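Stougaard tabletop oil, one year on
Beca Bevan
Jan 16, 2022

I don't trust any finish that promises to do the job in one coat. Stougaard's tabletop oil says so twice on the can, and last March I paid for a can to find out how much of that was sales talk. Most of it, as far as I can tell.

My dining table is a light one, sold by Lornari without much protection on it, and it gets used hard. I sanded it to 200 grit, wiped it down and put on the first coat as directed. By the next evening a glass of water had left a ring. I ended up doing four coats over 13 days, and the can ran dry before the last one reached the far end. So much for coverage.

The color I can't fault. Pale wood stays pale, which was my main worry after Bundia's oil turned a side table the shade of weak tea.

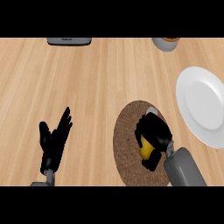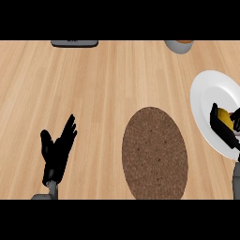 Does it hold up to hot pans?
Use a trivet. I set a warm casserole dish down for a minute and got a dull patch that took two rounds of rubbing with fresh oil to blend out, and I can still find it when the light is low.

Cold spills are another matter. Coffee, tomato sauce and red wine all wiped off after the fourth coat, as long as I got to them the same evening. The smell hung on for most of a week — the can says it clears overnight — and the rags need to be laid flat outside to dry, a warning printed so small I nearly missed it.

Rasta's hard wax costs less and needed two coats on my desk. It leaves more shine than I like. I'd still buy that one first, and keep the Stougaard for a shelf or something nobody eats at.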